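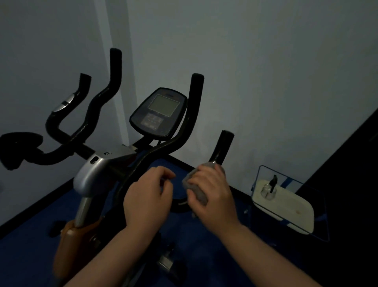 Begoña Herrero
Staff writer, Walluvon

Home News Interviews Events About Contact

Snežana Dimitrov does not like the word "teach." She has used it in her own reports, and she regrets it. "Teaching is when the other one can ask you a question," she says. "The arm never asks me. So I prefer to say that we show."

She leads the demonstration work at Zerano, a small company which prepares cleaning robots for gyms and physiotherapy rooms. We met on a Saturday in the building in Villanueva where she and her colleagues have their exercise machines. The job they are showing now is simple to say: take a cloth, wipe the handles of an exercise bike, go around the console without pushing the keys.

"Everybody thinks that the difficult part is the cloth," she tells me. "The cloth is difficult, yes. But for me the worse thing is the shape of the handlebar. It goes up, it bends, it comes back. A person wipes it without thinking. When I do the same by remote control, I must think about my own wrist, and suddenly I don't know anymore how I clean a bike."

For this reason the group works in two ways. In the first, a person wipes the bike with the own hands, and the view from the head is recorded together with the movement. In the second, the operator sits at the controls and the arm does the wiping. Dimitrov has a clear preference, but it changed during the year. In November she wanted everything by remote control, so that each movement would be one the arm can really make. After 47 sessions she went back to hands for the first part of every new task.

"With the hands I can record 200 wipes in the time where the remote control gives me 26," she says. "And the hands are honest about pressure. You see the fingers close on the cloth. From the controls I press too much, always. I am afraid to miss a place."

I ask her what happens with the second hand, the one which does not hold the cloth. She laughs. "This was a long discussion with us! The left hand waits, it stays over the handlebar with open fingers, and some of my colleagues wanted to remove it from the data. I said no. A waiting hand is also doing something – it is ready to hold the bike, or to take the cloth."

They keep the lamps low in some sessions, and the position of the bike is changed between them. Dimitrov's rule for new operators is that they must clean the machine 2 full days by hand before they touch the controls. At the office in Pratberg, she admits, this rule is not popular.

And the black handles, on which it is so hard to see what has been wiped? "Put the cloth lower than you think," she answers. "Start from below, then go up. I say this to people also."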